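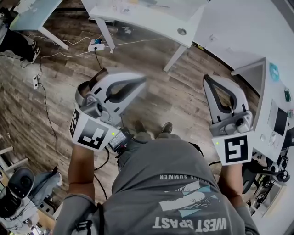 Cakomar Wellness Opens Registration for Its First Salt Room Program in Culenska

CULENSKA, 2nd June – Cakomar Wellness announces today that registration is open for its salt room program, which will start in September at the Dantas building in the center of town. The program offers dry salt sessions to adults who are interested in this old practice and want to try it in a quiet and supervised place.

Dry salt therapy, also called halotherapy, means sitting in a room where very fine salt particles are spread in the air. Many people say that they breathe more easily after a session, or that they simply feel rested. The scientific studies on this subject are still small and their results do not all agree. For this reason Cakomar presents the sessions as a form of relaxation and makes no promise to treat any illness.

The program was prepared after a survey among the clients of Cakomar. In total 1,497 people answered the questions, and the salt room was the service they asked for most often. Many of them wrote that they already traveled to other towns for such sessions and would like to have one closer to home.

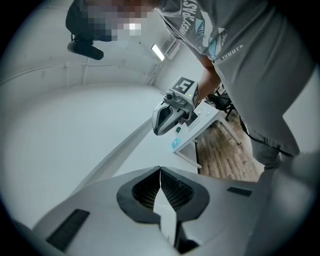
Remedios Pangilinan

Program Director, Cakomar Wellness

"I came to salt rooms with some doubt, and I still keep a part of this doubt," says Pangilinan. "What I can offer to people is a calm half hour, clean air equipment and staff who will tell them openly what we know and what we do not know. If a person has a lung problem, I want this person to speak with the doctor first – and only after that with us."

Each session lasts 30 minutes. The room has 10 seats, and guests stay in their normal clothes, with clean socks or the cotton covers given at the entrance. Telephones must be left in the lockers. The salt is delivered by Zurkitz, which also supplies the machine that grinds it and blows it into the room. Between sessions the room is aired and the seats are wiped.

Before the first visit every guest fills in a short health form. People with asthma, COPD, high blood pressure, a fever or an open wound are asked to bring a written note from their doctor. The same rule is valid for pregnant women. The sessions do not replace any medicine, and guests with an inhaler should keep it with them in the room.

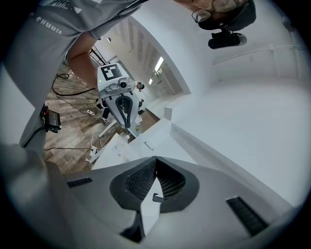
How often should a person come to the salt room?

There is no fixed number that is proven to be right. Cakomar suggests to begin with one session per week and to stop if coughing or a tight feeling in the chest appears. Guests who have such a reaction should inform the staff and their doctor.

Places can be reserved at the front desk of Cakomar Wellness or by telephone during opening hours. A guest may book up to two sessions in advance, and a booking can be moved free of charge until the evening before. Gift cards will be available when the program starts.

Press contact: Remedios Pangilinan, Cakomar Wellness, Dantas building, Culenska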